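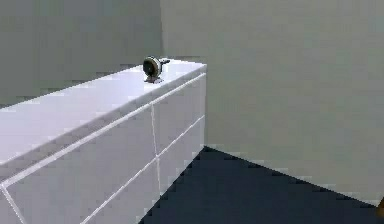
What do you get with the Grudo room pack?
Simulated rooms with furniture and small objects, ready for training and testing home robots.

Gallery updated 5 Sep 2020. The pack has 20 rooms and has been on sale from Cladis since February. A license covers 2 machines and lasts 60 days. Plain walls and dark floors keep rendering light on older computers.

Bedroom: black metal bed frame, blue blanket, white mattress and a small orange ball.

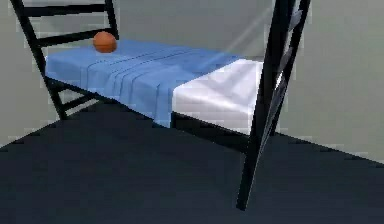 Pîrvu wrote to us that loading a room takes longer than it should, and that a smaller download with only the bedrooms would be welcome.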